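Why Do Balls Bounce?

Drop a ball on the kitchen floor and it jumps back up to you. Drop a sock and it just lies there. Why is the ball so different from the sock? To understand it, we have to look at what happens in a very short moment, when the ball touches the floor.

The big squash

When you hold a ball up high, it has energy stored in it. We call this energy potential energy. When you let go, the ball falls faster and faster, and the stored energy changes into energy of moving.

Then the ball meets the floor. The floor is hard and does not move away, so the ball gets squashed. Its bottom becomes flat for a tiny part of a second. This is too quick for your eyes, but a special slow camera can catch it. Now the energy is kept inside the squashed ball, the same way it is kept in a spring that you press with your thumb.

A ball does not like to stay flat. It pushes itself back to its round shape, and while it does this it pushes against the floor. The floor pushes back, and up goes the ball! 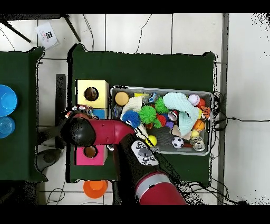

Materials that go back to their shape are called elastic. Rubber is very elastic. Play dough is not elastic at all - if you drop a lump of it, it becomes flat on one side and stays flat. The energy was used up to change its shape, and there is almost nothing left for a jump.

Why does the ball stop?

Maybe you have noticed that each bounce is lower than the one before. Some energy escapes every time. A little becomes sound, and this is the "thud" you hear. A little becomes heat, so the ball and the floor get warmer by a very small amount. You can't feel it with your hand. After enough bounces there is no energy left for jumping, and the ball rolls away under the couch.

Eyerusalem Kassa, who teaches the young classes in Hindham, tells her students to think of pocket money. At every bounce the ball must pay a coin, and when its pocket is empty it has to stop.

Try it at home

You need a few different balls, a tape measure and a friend. Ask a grown-up for a place where nothing can break.

1. Hold the tape measure straight up against a wall. Your friend can help to keep it still.

2. Hold the first ball so that its bottom is 135 centimetres above the floor. Let it go, but do not throw it.

3. Watch how high it comes back. Put your eyes at the same level as the top of the bounce, or you will read the wrong number. Do this five times and write down every result.

4. Now change the ball. Try a hard one, a soft one and a hollow one, always from the same height. Before you drop each ball, write down your guess.
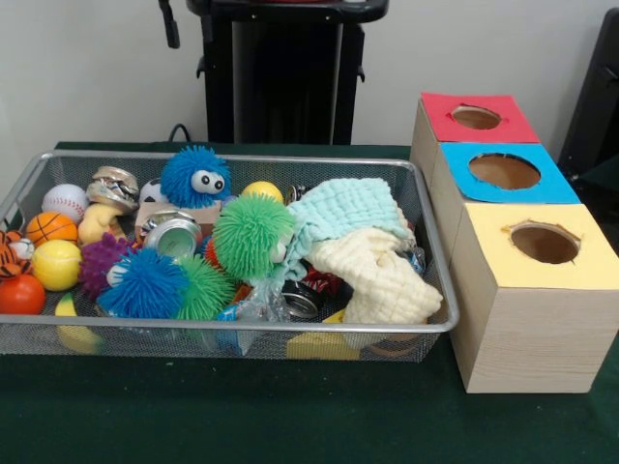

5. Change the floor. Tiles, carpet and grass give very different bounces. Carpet gets squashed too, and it takes energy away from the ball.

6. Put your favourite ball in the fridge for the night and test it again in the morning. Cold rubber is stiffer, and it does not spring back so well.

Write all your numbers in a table and colour the highest bounce in red. Was your guess right?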